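Salleck Bin Picking Method
Research package for laboratories and test benches

Salleck is a method for taking simple parts out of a metal bin with an industrial arm. It was developed at Doherty by Anežka Kopecký and Fergal Corrigan, and it is now offered to other groups as a package with software, a parts list and the full test record.

The method does not need a CAD model of the part. It chooses a grasp from the free space beside each part, so the finger has room to go down. Parts that touch each other or lie close to the wall are put later in the order - they often become easier when their neighbors are gone.
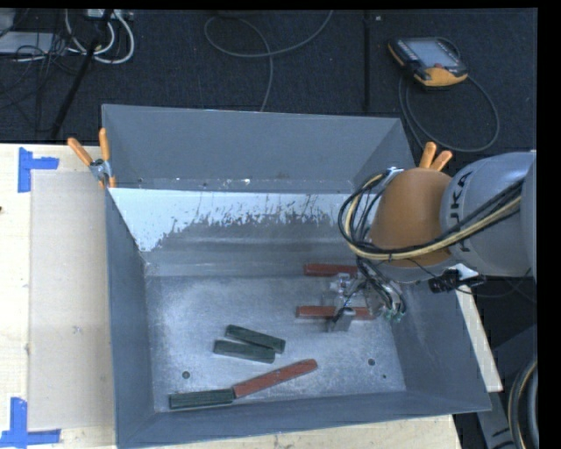
Results

The published test has 1000 picks in 17 sessions. The bin was refilled by hand each time. With free space ranking, 13 picks failed. With the older ranking by height only, the same number of picks gave 21 failures. Most of the failures in both cases were near the walls.

What you receive
Planner source code and manual
Session logs for all picks
Two days of remote help from Finbarr Sheehan

Current release: 20 August 2024. For a quotation please write to Noreen Mulligan, Salleck orders.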